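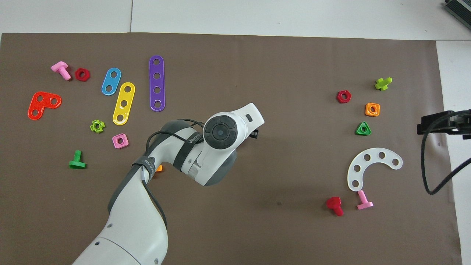
Wanted: people with fingernails

Madine is looking for wear testers for our next set of nail polishes, due out in May. The pay is modest, the polish is free, and you will be asked to look at your own hands more than is probably healthy.

We're a small polish company. So-ying Kan mixes the colors, Réjean Perron handles orders and pretends not to have opinions about glitter, and I do the rest, including this page. Between the three of us we have 30 nails, and they are tired. Mine have been through three rounds of a brown called Wet Cardigan that I hope you never have to meet.

What we need

We want 14 testers. Each of you will get 6 shades, a base coat and a top coat, and you'll wear one shade at a time until it chips, peels or makes you sad. Then you take it off, give your nails a day, and start the next one. The whole thing takes up to 10 weeks, depending on how hard you are on your hands.

For every shade you fill in a short form. It asks how many coats you needed, how long it took before you could safely dig in your purse for your keys, where the first chip turned up, and whether you'd wear it again if you'd paid for it. There is a box for other comments. Last time somebody used it to tell us our coral looked like canned soup. She was right and we dropped the coral.

We'd also like a photo on the first day and one when you give up. Daylight is best. Please don't fix the cuticles in an app, we've all seen cuticles.

Who we're looking for

Ordinary nails, mostly. Short ones are welcome, so are bitten ones, ridged ones and the kind that split if you look at them wrong. We already have plenty of feedback from people with perfect almond tips and a ring light.

It helps if you do something with your hands. Our best tester ever was Wen-hsiung Man, who washes dishes at a noodle place and killed a top coat in one shift that had lasted me a week and a half. We changed the formula after that. Men are very welcome, and so is anyone who paints with the wrong hand and gets it all over the knuckle, because that's useful to know too.

You should be 18 or over and live in the United States (polish is flammable, and mailing it abroad has aged Réjean). Please sit this one out if you've ever had an allergic reaction to nail products, or if you wear gels or acrylics and don't plan to take them off.

What you get

$73 once all six forms are in, plus everything we send you. You keep the bottles, even the ugly ones. If you have to drop out partway, tell us and keep what you've got, no hard feelings. If a shade stains or stings, take it off right away and write to us the same day. You'll still be paid for the full round.

You also get to help name one shade. I should warn you that So-ying has a veto and uses it - my last nine suggestions are in a drawer somewhere.

How to apply

Send us a message through the contact page with "Tester" in the subject line. Tell us your first name, what you do all day, how long polish usually lasts on you, and one color you can't stand. Add a plain photo of both hands with nothing on the nails. There's no need for a cover letter, though we did get one last year and it was very moving.

Applications close February 11, 2025. We'll write to everyone, including the people we can't fit in, and boxes go out once the labels stop coming off the bottles.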